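Home Cells Grippers Maintenance Index
Sornia cloth cell
3 min read
September 24, 2023, by Rafia Lashari

The Sornia cloth cell is a single-arm fabric handling station at the Rastitz workshop, used for picking, spreading and folding small textiles.
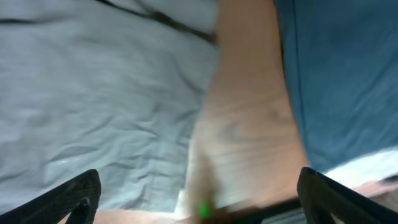

Wrist view over the work surface, grey cloth left, teal cloth right, both gripper fingers open.

Setup
One arm, two-finger gripper, wrist camera. Built by Getachew Berhe and Yurani Urrego, first run in January. The arm is bolted to the table, not clamped; an earlier clamp crept under load. Cloths go down by hand with a gap of bare wood left between them. Grey and teal are the usual pair. Pale cloth under strong light washes out, so exposure is set on the palest piece first, then left alone.

Daily care
Fingers wiped with a dry cloth before the first run. Lint collects at the finger roots, use a soft brush, no compressed air. Check the green light on the gripper. Camera window cleaned last. Table wiped, never oiled (oil marks the cloth and the marks dont come out).

Finger pads
Changed every 3000 grips or sooner if cloth slips. Two screws each side. Fit both pads together, a worn one against a new one pulls the fabric sideways. After fitting, close on a single layer and tug. Log the count and reset it.

Calibration
Wrist camera is recalibrated after any knock, and after every pad change. Routine by Karthikeyan Ramasamy, 116 poses, run with the table cleared. Height of the table is touched off seperately at three points.

Known faults
Grabbing two layers at once: closing height too low. Drift to the right after a long shift: check the wrist cable, it stiffens where it passes the last joint. The Sovex cable guide cured this on the Bermúdez cell, not yet fitted here.

See also: Bermúdez cell, Pad wear, Wrist cameras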